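Robot Teleoperation Operators (part-time, on site)
Gornoria, Otham workshop
Posted 05/09/2026

Gornoria is hiring people to operate robot arms by hand so that a learning system can be trained on the recordings. The job is open to people with no background in robotics. We teach everything on site during paid training.

You sit at a station and move a small leader arm. A second arm on the table copies your motion and does the task: picking up a block, putting it inside a taped square, stacking one piece on another, clearing the table again. Each attempt is saved as one episode, with the joint positions and the view from the wrist camera. Then you reset the table and do the next one.

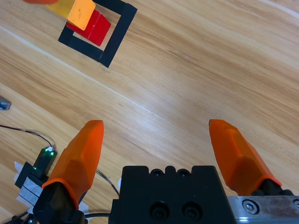

Most of the current work is with small colored pieces on a tabletop. The start positions are changed between episodes according to a list on your screen. Please expect repetition. The last set, called Atinga, ran to 1479 episodes, and the next one will be larger. Some operators like the rhythm of it and some leave after the first week, so we ask everyone to come in for a trial session before signing anything. The trial is paid at the normal rate.

What you will do
Record episodes following a written task sheet
Reset the pieces to the listed start positions
Mark each episode as good, failed or unsure
Write a short note when something odd happens, such as a dropped piece or a loose cable
Check the gripper fingers and the camera view at the start of each shift

Failed attempts are kept. Do not delete an episode because it looks clumsy. Mark it and move on. We would also like you to work at a natural speed. Very slow, careful motion is hard for the system to learn from, and so are long pauses in the middle of a grasp.

What we need from you
Steady hands and normal or corrected vision
Able to tell red, orange and yellow apart
Comfortable sitting for up to 2 hours at a stretch, with breaks between blocks
Enough English to read the task sheets and write notes
Age 18 or over

Left-handed applicants are welcome. Two of the stations can be set up for either hand.

Hours and pay
Shifts are four hours, morning or afternoon. You pick a minimum of three per week and we publish the schedule two weeks ahead. Pay is $27 an hour, including training and resets. We have 11 places. The contract runs to the end of July and may be extended if the Surmont project goes ahead.

What is recorded
Arm motion, the wrist camera view, and your operator number. There is no microphone. Hands may show up in the wrist view during a reset, and those parts are trimmed before the data is used. Names are stored separately from the episodes.

How to apply
Send a short message to Mariama Gbeho through the contact form on our jobs page. Tell us which shifts you could work and when you could start. A resume is fine but not required. Questions about the stations or the software can go to Ayuba Kpodo through the same form. We reply to everyone, usually within a week.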